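Dance Histories: Handout for Session 4
Origins, and how far to trust them

Read this before the seminar and bring the Bruvik leaflet with you. If you only have time for one section, make it the one on counting.

1. The origin story

Almost every social dance comes with a story about where it started. The story is usually short. There is a port, or a mountain village, or a court, and there is a moment when one dance turned into another. You will find it on the back of record sleeves, in festival programmes and on the first page of nearly every beginners' manual.

My advice is to treat it as you would treat a family story about a famous great-grandfather. It may be true. The person telling it has usually not checked.

Ask three things of any origin story. When was it first written down? Who was selling something at the time? Does the story explain the steps, or only the costume? The last question catches more of them than you would expect. A tale about shepherds keeping warm will account for the waistcoats and the boots, then go quiet when you ask why the turn goes to the left.

2. The Bruvik couple dance

The leaflet says the dance is 300 years old. Look for the evidence and you will find one line in a parish account book, recording a payment for music at a wedding. Music was played, so presumably people danced. Nothing in the line tells us what they danced. The steps as taught today first appear in a printed manual that is 60 years old, and the manual's author claims to have "tidied" them. I would like to know what was thrown out.

None of this makes the dance a fake. Sixty years of people dancing something every summer is a tradition by any sensible measure. My complaint is with the larger number, which gets repeated because it looks good on a poster.

Compare the Lusano ring dance. It has a much thinner legend attached, and far better papers: a run of letters from visitors who disliked it and said so in detail. Hostile witnesses are often useful. They complain about the stamping, the length, the hand-holds and the noise, and in doing so they tell you there was stamping, that it went on a long time, and how the hands were held.

3. Counting the dances

The Drarkbridge index lists 636 named dances for the region. The later Karaca list, covering the same villages, has 574. Students often write that 62 dances "died out" between the two. Please don't.

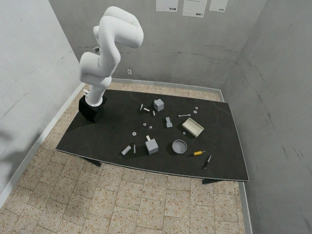
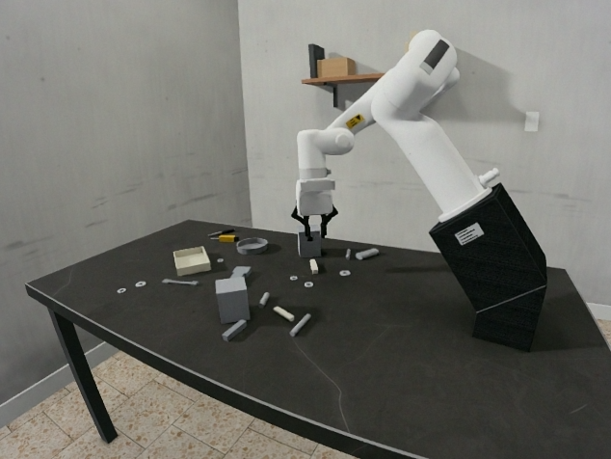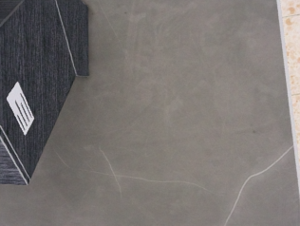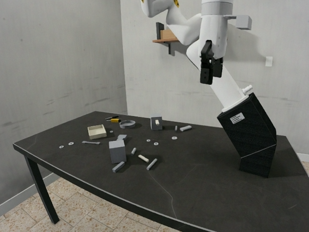 Surely a shorter list must mean something was lost, wrote one reader of last year's handout, and it seems cold to argue about spelling when old dancers are dying and taking their steps with them.

I take the point about the dancers. Steps do vanish, and when they do it is seldom recorded anywhere. But the two lists can't show it. Drarkbridge gave a separate entry to every name, so a dance known by one name at the top of the valley and another at the bottom was entered twice. Karaca merged entries where the tunes matched. That creates the opposite trouble, as two quite different dances can share a tune. Some names are in Karaca and missing from Drarkbridge altogether, so a plain subtraction tells you very little.

If you want to argue that a dance was lost, you need somebody who remembers it, or a description good enough to set beside what is danced now. A missing name won't do.

4. "Authentic"

You may use this word in your essay once, and only if you say what you mean by it. Writers on folk dance use it for at least four things: old, local, untaught and unpaid. A dance can be any one of these without the others. The Bruvik dance is local and fairly old, and it has been taught in classes for as long as we have records of its steps. Stage troupes are often dismissed as inauthentic on the grounds that they are paid, though the wedding musicians in the parish book were paid as well.

Be equally careful with "simple". It tends to be written by people who watched and did not join in.

5. For the seminar

Read the first two pages of the leaflet and underline every claim that could be checked. In the margin, write what you would need to see in order to believe it. Keep it short: "a dated drawing", "a letter", "a second village".

Then pick one dance you have learned yourself, in a class or at home, and write down what you were told about where it came from. Try to remember who told you. We will put these together and see how many lead back to the same manual.

Essay titles are on the back page. Title 2 has been changed from last year. The old one asked for "the true origin" of a dance of your choice, and I got the answers I deserved. Essays are due at 4 pm on the last day of term, on paper, with your sources listed in the order you used them.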